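Cruise Travel Open Day, Wirska Hall

The regional cruise fair was on Wednesday, February 8, 2023, and I went mainly to compare the spring sailings for a group of 12. Entry was free if you signed up ahead. The doors opened at ten and the line was short.

Most of the ground floor was taken up by agents. Iwasaki had the biggest stand, with a cutaway model of a ship and a long rack of brochures. I spoke to Kimie Shimada there about the May coastal route. An inside cabin is $1597 per person, port fees included, and a balcony adds $200 a night, more than we want to pay. She said the ship has 78 cabins and that groups are kept on one deck if the deposit is in early.

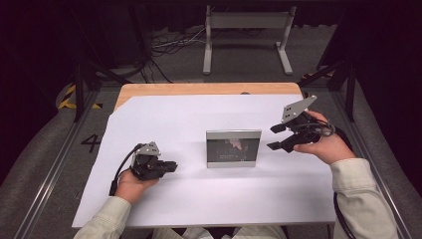

Ganero runs smaller boats and sells shore days separately - you pick them after booking. Their packing talk at noon was the most useful half hour of the day. Ghassan Kanaan went through what to bring for a week at sea and spent a long time on power. Cabins on the older boats have a single outlet, and anything with a black cable hanging off the back, like the pair of grippers held over the white paper, needs its own spot to plug in. Power strips with surge protection are taken at boarding.

Upstairs, Revance had a table on travel insurance. I took the leaflet but did not stay. Lunch was soup and a roll, and the seating ran out by one. Parking behind the hall is free after three.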